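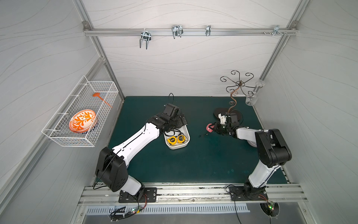

Two robot arms share one rail. The left arm is over a tray with two tape measures in it, and the right arm is holding something small and pink.

When a Robot Arm Gets Lost

Robot arms are good at going back to the same spot again and again. If you teach one to pick up a tape measure, it can do the same job all day. But a robot arm can get lost, even when it is bolted down and can't go anywhere.

This page tells the story of an arm that got lost at a workshop called Hosgate. It explains what went wrong, how people found the problem, and what they changed.

What happened

The workshop had two arms side by side. One afternoon in September, the left arm was moving tape measures in and out of a tray. It had done the job many times that day. Then it reached down and didn't stop where it should have. The gripper, the part that works like a hand, pushed into the edge of the tray. The tray slid sideways and a tape measure fell on the mat.

Mulugeta Ejigu was running the arms that day. He pressed the emergency stop, a big red button that makes the arms stop moving. Nobody was hurt. The tray had a crack in one corner and had to be replaced.

The right arm had been working too. It stopped at the same moment, because the red button at Hosgate stops both arms.

How an arm knows where it is

Close your eyes and touch your nose. You can probably do it without looking. Your brain gets messages from your muscles and joints that tell it where your arm is.

A robot arm needs messages like that. Inside each joint is a sensor called an encoder. The encoder measures how far the joint has turned. It sends that number along a wire to the controller, the computer that runs the arm.

The controller also knows how long each part of the arm is. With the lengths and the turns, it can work out where the gripper must be. It does this math very fast, many times each second.

The math only works if the numbers are right. If one encoder sends a wrong number, the controller gets a wrong answer. It doesn't feel unsure, the way you might feel unsure in a dark room. It just sends the arm to the wrong place.

What went wrong

At first the workers thought someone had bumped the tray. They put a new tray on the mat, measured where it was, and ran the arm slowly with the gripper empty. The gripper stopped 19 millimeters too low. That is a bit more than the width of an adult's thumbnail. The tray was in the right place, so the trouble had to be in the arm.

Patricio Valcárcel fixes machines at Hosgate. He switched off the power and opened the cover on the elbow joint. Inside was a small plug that joined the encoder to its wire. The plug was loose.

Every time the elbow bent, the wire pulled on the plug a little. Most of the time the plug still worked. Once in a while it lost touch for a tiny moment, and some of the encoder's signals never got through. The controller missed part of the turn. It thought the elbow had bent less than it really had.

One missed signal is too small to notice. But this encoder only counted changes, so the mistakes stayed and new ones were added to them.

Try this: Being a lost robot

You need a friend, a book, and some open floor.

1. Put the book on the floor and stand with your toes touching it.
2. Close your eyes. Your friend says "step," and you take one small step backward each time. Do this ten times.
3. Now walk forward again with your eyes still closed. Your friend says "step" ten times, but you must skip two of them.
4. Open your eyes and look for the book.

You'll be short of the book, even though your friend counted ten. The controller had the same kind of problem with the elbow. Keep stairs and sharp corners well away from where you are walking, and ask your friend to say "stop" if you get close to anything.

Why didn't the arm stop by itself?

Many robot arms can tell when they are pushing on something. A motor that pushes harder uses more electricity, and the controller can measure that. If the push is stronger than a set limit, the arm stops.

The arm at Hosgate had a limit like this. It was set to 95 percent of the strongest push the motor could make. That was much too high for picking up small things. The tray cracked before the arm ever reached the limit.

The limit had been left that way after an older job, when the arm lifted heavier parts. When the job changed, the setting didn't.

What they changed

Patricio put in a new plug with a clip that locks it. He also gave the wire more slack so that it doesn't pull when the elbow bends.

Then the arm got a new start to its day. Before it does any work, it moves slowly to a special spot called home. At home, each joint lines up with a mark. If a joint's number doesn't match its mark, the arm won't start.

The workers lowered the push limit as well. They tested it by putting a block of soft foam in the way. The arm touched the foam and stopped.

After that, they ran the tape measure job 200 times with someone watching. On run 33 the arm stopped with an error message, and everyone came over to look. A tape measure had been put in the tray upside down, and the gripper had closed on it badly. That was a different problem. They put the tape measure back the right way and kept going, and the rest of the runs went well.

Staying safe around robot arms

A robot arm may look as if it is resting when it is really waiting for its next instruction. It can start moving with no warning.

If you visit a place with robot arms, stay behind the line or barrier. Keep your hands out of the work area even if the arm is still. If you drop something near an arm, leave it there and tell a grown-up who works with the machine. Ask where the emergency stop is before anything is switched on.

Words to know

Controller: the computer that tells a robot what to do.

Emergency stop: a button that makes a machine stop moving right away.

Encoder: a sensor that measures how far a joint or motor has turned.

Gripper: the part of a robot arm that grabs and holds things.

Home: a known position where a robot can check its numbers.

Joint: a place where an arm can bend or turn. Your elbow is a joint.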